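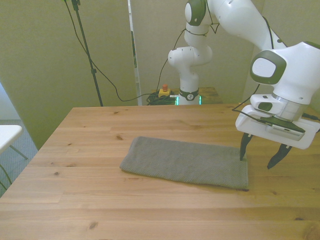 Station 2, gray towel folded, arm parked over the right end. Green lights on at the base.

Ticket 1157
Product: Clorkier folding kit (gripper, fingers, software), 90-day trial
Site: Osau, Toledo shop
Vendor: Skenport support
Opened: 1 May 2024
Priority: medium, going on high
Status: see bottom

PROBLEM AS REPORTED

Gripper misses the corner on the second fold. First fold fine. Second fold the fingers come down at the corner, close, lift, nothing in them. Software thinks it has the towel and carries on with the whole move, so you get a very confident fold of air. Then it marks the cycle as good. That last part bugs me more than the miss.

Only on the gray knit towels. White terry ones are OK on the same recipe.

No error code. Log says "grasp ok" every time, including the misses.

WHAT WE HAVE

Arm is ours, had it before the trial. Kit is on loan from Skenport. Bench is the pine plank table, arm on its own smaller surface behind it. Kit was set up by us from the quick start guide, no site visit. Software is whatever came on the stick, have not updated, did not want to change things halfway through a trial.

Recipe: Towel Long, stock, speed set to 90 percent.

TRIED BEFORE OPENING THIS

Restarted controller. No change.
Restarted the kit software by itself. No change.
Wiped the finger tips. Maybe better for a few cycles, then same.
Reran the table height routine from the guide. Came back saying pass. No change.
Swapped to a different gray towel. Same.
Swapped back to white terry. Works. Swapped back to gray. Misses.

Did not touch the finger mounts, guide says not to without a support call.

REPLY FROM SKENPORT

Thanks for the clear report. A few requests:

Please send the cycle log for at least 200 cycles on the gray towel.
Please confirm the finger gap at open. The stock value in Towel Long is meant for thick pile and may be too wide for a thin knit.
Please drop the speed to 50 percent and try again.
Please check that the cable from the gripper has slack at full reach to the left. A tight cable can pull the hand off by a few millimeters.

US

Log attached, 304 cycles, all gray. Misses are all on fold two, none on fold one. They come in bunches. I can't see a pattern, maybe you can.

Speed at half: fewer misses, still there. Also at half speed it is slower than a person, so not a fix, just saying.

Cable: moved the arm by hand to the far left. Cable goes snug but not tight. Gave it more loop anyway and re-tied it. No change I can see.

Gap at open: where do I read this? Guide page says "Hand tab". There is no Hand tab. There is Tool, Cell, Recipe, Help.

SKENPORT

Apologies, the guide is one version behind. It is under Tool, then Advanced, then Open Width. You need the admin login on the card in the box.

US

Card was in the foam under the spare tips. Found it. OK.

Open width reads as the stock value. Brought it in two steps. Ran gray. Much better on the grab. But now it sometimes pinches two layers insted of one and the whole towel comes up. So one problem for another.

Went back one step. Mix of both.

SKENPORT

That is helpful and points to height, with width second. On thin knit the tips need to go lower before closing. The height routine only checks the bare table and allows a tolerance that is fine for terry.

Please try:
Recipe, copy Towel Long, name it anything.
In the copy, set Fabric to Thin Knit.
Rerun table height with the towel on the table, folded once, under the fingers.
Leave open width one step in from stock.
Put the speed back to your usual.

Keep the stop button in reach for the first few, the tips will go closer to the wood than you are used to.

US

Questions before I do that. Planks are not dead flat, there's seams between them. If tips go lower do they catch on a seam? Fingers are yours and I don't want to get billed for a pair.

SKENPORT

The hand has a soft stop in the down direction and will back off if it touches. A light touch is fine. If you are worried, lay a thin mat across the fold area and rerun height on top of it. Finger tips count as wear parts and are covered during the trial.

US

No mat for now, want to see it on the bench as is.

Did the steps. Named it Gray Knit. Height routine with towel: failed first time, "surface not found". Second time too. Third time I smoothed the towel out and moved it closer in, passed.

Ran it. First dozen or so I had my hand over the red button the whole time. Tips do touch the wood, light tap, arm backs up a hair and closes. No marks on the table that I can find.

Fold two is grabbing. One layer.

Let it run over lunch. Came back to a decent stack and one towel in a heap on the floor. Log calls that one "grasp ok" as well — see my first message.

SKENPORT

Good news on the fold. On the grasp check: in your version it only looks at finger position. If the fingers stop where the recipe expects, it reports ok. For a thin fabric, closed on one layer and closed on nothing look nearly the same to it. The newer version adds a motor load check. It is a free update and it should not change your recipes, though please back them up first.

US

"Should not". Backed up to two places.

Update took longer than the screen said. It sat on the last bar forever, nearly pulled the plug, glad I didn't. Recipes still there. Gray Knit still there. It did reset speed to stock on all of them, which nobody mentioned, so add that to your notes. Set back to 90.

Tested the check by pulling the towel away right before it closed (arm at slow, and yes hand well clear). Log now says "no grasp, retry". It retried, then stopped and asked for help. Great. That's how it should of worked from the start.

Ran gray again, whole batch. A couple of retries, both picked up on the second go. No fake goods that I could find when I went through the stack by hand.

Ran white terry on the stock recipe to be sure. Still fine.

STILL OPEN

1. Guide still says Hand tab. Please fix or send the right one.
2. Height routine with a towel on the table is not in the guide at all. It was the actual fix. Put it in.
3. Heap on the floor, cause unknown. Has not come back since the update but I want it left on the list.
4. Spare tips, price and lead time. Current pair look OK but they will be tapping wood all day.
5. Can the trial clock get back the days we lost on this? Asking now so it isn't a fight later.

SKENPORT

1 and 2 passed to the people who write the guide. New guide is planned for October, will send you the draft pages before that.
3 left open under this ticket number.
4 quote to follow in a separate email.
5 approved, new end date will show in your account.

NOTE FOR OUR SIDE

If anyone is asking whether to buy: not yet. Hardware is solid, no complaints. Support answered same day each time and did not read from a script. The docs are bad. The false "grasp ok" would have cost us a lot if we had been packing straight off the bench without looking.

Still to try: hand towels, anything with a fringe, and the gray ones straight from the dryer when they cling. Want those done before anyone signs.

Use Gray Knit for gray. Do NOT edit Towel Long, copy it. Admin card is taped inside the cabinet door.

Status: workaround in place, ticket left open for item 3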